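Home Projects Student Work Reports Contact
7 min read

The Small Sofa Project: Making One Tiny Seat Work for a Whole Household
Ayane Kubo and Kazuhiro Sakamoto
Interiors and Everyday Living, Irnville

Why a sofa?

Our course asked every pair to choose one piece of furniture and study how people really use it. Most of the class went straight for kitchens and desks. We picked the small sofa, and we are so glad we did! Both of us grew up in apartments where the sofa was the place for homework, naps, folded towels, mail, coats and (always) somebody's bag. It takes more abuse than any other seat in the house and gets very little thought in return.

Our question was simple: can a small sofa stay comfortable to sit on and still be the place where things get put down? We gave ourselves from March until June and a budget of 400 dollars, covering fabric, cushion filling and a secondhand throw.

Starting with what people do

Before touching any fabric we visited homes in the Kuroda building, where a lot of students and young families live. Kazuhiro kept a notebook and Ayane drew floor plans. We asked people to leave the sofa exactly as it was, which took some persuading. One family apologized to us four times for a pile of laundry that we were thrilled to see.

By the end we had 513 notes on objects left on sofas. We wrote each one on a slip of paper and sorted the slips on the studio floor, which took a whole evening and most of a pizza. Bags won easily. School bags, gym bags, purses, bags inside other bags. After those came clothing, then chargers and remotes.

What surprised us was where the bags landed. We had expected the end nearest the door. People told us they like a bag in the middle of the seat where they can open it and look inside with both hands, and then they forget to move it. When someone else comes along, the bag gets shoved sideways into the cushions or goes on the floor.

Color and pattern

This was the part we argued about most, in a friendly way. Kazuhiro wanted gray everything. Ayane said gray swallows a black bag and you end up sitting on it (she has done this, with a sandwich inside). We pinned swatches to the studio wall and looked at them at noon and again at eight in the evening, and orange won both times. It is cheerful, it stands up to a white wall, and dark objects show on it right away.

Once the seat was orange we needed something to calm it down. The backrest cover is dark navy with a white zigzag. For the front of the seat we found a throw in black and white, also zigzag but with the stripes running vertically. We worried two zigzags would fight. They don't, and we think the plain orange between them is the reason.

Cushions

We tried several layouts and settled on one wide cushion and two narrower ones, all in the same orange. The wide one goes on the left and the narrow pair on the right. Leaning on the wide one is lovely for reading. The narrow ones are easier to pull out and tuck behind your back, or to hug, which our testers did constantly.

The bag test

For the main trial we set the sofa against a bare wall on the marble-patterned floor and worked through placing, moving and lifting a soft black bag with a carry handle. We wanted to know whether there was enough seat in front of the cushions for it, and whether the handle stayed easy to find.

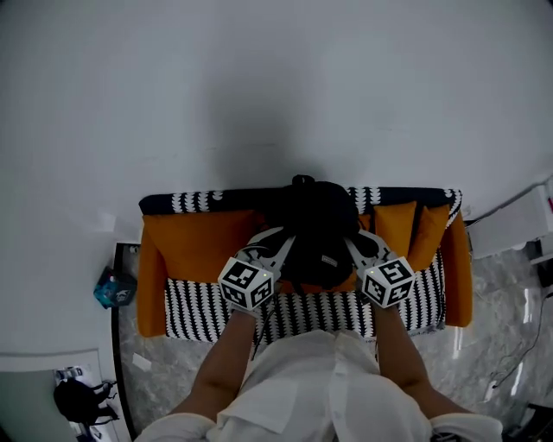 Figure 1. The black bag on the seat, with its handle up against the backrest.

The seat has room for the bag in front of the cushions, which pleased us a lot. The handle is harder. Black on navy is a weak contrast, and in our evening sessions testers felt for the loop before they saw it. Kazuhiro has already drawn a paler backrest cover and Ayane has (mostly) forgiven him for the amount of gray in it.

The throw needs work too. It slides forward whenever a bag is dragged across it, so we plan to sew a strip of grippy backing underneath and repeat the trial with a heavier bag. The pattern pieces for both covers are in the folder at the studio, and other pairs are welcome to borrow them.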